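Getting a musty smell out of a secondhand wool jumper?
3 min read

Lucimara Brandão
Hi all, I bought a lovely dark green jumper from the charity shop in Fesusholm back in June and it stinks of old wardrobe. I've aired it on the line for a week and had it in a bag with bicarb for two nights. Still there! The label says hand wash only and I'm scared of shrinking it. Any ideas before I give up and use it for the dog's bed?

woolly_pam
Don't give up! I've rescued loads of these. Fill the sink with cool water, add a good splash of white vinegar (I use 300 ml, my sister says that's mad) and leave it for half an hour. Then a second soak with a bit of wool wash. Don't rub it, don't wring it, and keep the water the same temperature all the way through or it'll felt. Roll it up in a towel and kneel on it, that gets most of the water out.

Dez785
Just freeze it. Worked for me.

Tinpot
Freezing is for moths, it never did much for smells in my house. I'd go with the vinegar, but the drying matters just as much. Never hang wet wool, it'll end up down to your knees. 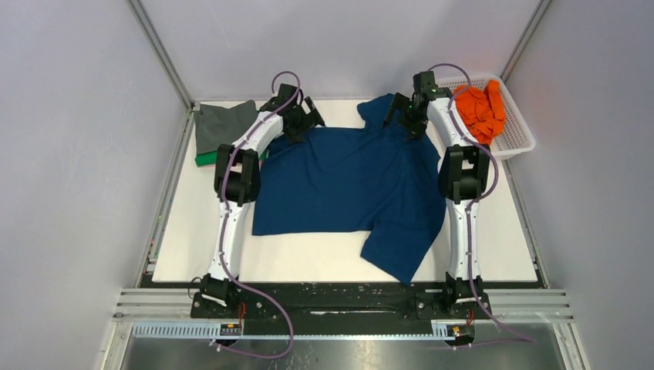

Lay it out flat on a dry towel, pat it back into shape and turn it over after a few hours. Mine take about two days in the back bedroom with the window open. If it still whiffs after that, do the whole thing again. My grandad's old cardigan needed three goes and a lot of swearing, but I wear it every winter now.

Comments
Lucimara Brandão: Vinegar is on tonight, thank you both! Dog will be disappointed.
mossy: Does this work on cashmere?
woolly_pam: Yes mossy, just go gently.

Related
Can I machine wash a wool blanket?
Bobbles on a new cardigan
Moth holes: darn or patch?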